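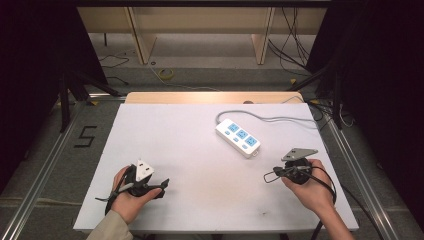 So I'm running for town council. Well, sort of! I've agreed to go on Tapio Lindqvist's slate for the Arroyo seat, third name down, and anyone who read this blog last spring will remember me swearing up and down that I would never put my name on anybody's list. I know. My sister has already sent me the link to that post, twice.

What changed my mind was the October meeting on the Lolside rezoning. I went to sit in the back and knit, and three and a half hours later I was at the microphone with my yarn under my arm, asking why the notice had only gone out to 18 households when the whole hillside drains onto Mandari Road. I didn't get much of an answer. Iñaki Peñalver (he's held the Arroyo seat for as long as I've lived here) said the mailing met the legal requirement, and I'm sure it did, but that street floods right up to the porches and the people on those porches found out from me.

Tapio called the next morning, while I was still in my robe. He wants the list to be half people who've never held office, and he wants us to settle on a short set of promises we can all live with before we print anything. We've had two long dinners about it so far. I pushed for wider notices and for moving the meetings to 7 p.m. so folks with jobs can come. He pushed for a freeze on the Lolside vote until the drainage study is done. We still don't agree on the parking fees downtown, and I told him I'd say so if anyone asked me, so there you go, I'm saying so.

Peñalver won last time with 1,959 votes, and the person who came in second lost by 29. That's about one good-sized potluck! Turnout in Arroyo was awful, and there are entire blocks past the old Clotisier building where I don't think a candidate has rung a doorbell in years. I started there last night. One man talked to me about streetlights for forty minutes and then told me he's registered in another county. A woman two doors down took six flyers for her bowling league, which made up for it.

For the record, I like Iñaki. He helped get the crosswalk by the school and he always returns a phone call, even a cranky one from me. I just think he's stopped being surprised by how things get done over there, and I'm still surprised every single time.

We ordered 1,500 flyers and they're in boxes all over my dining room, so if you live nearby and have decent walking shoes, please come take some off my hands. Side door, any evening after six. Don't mind the dog, she barks at everybody and then she wants her ears rubbed.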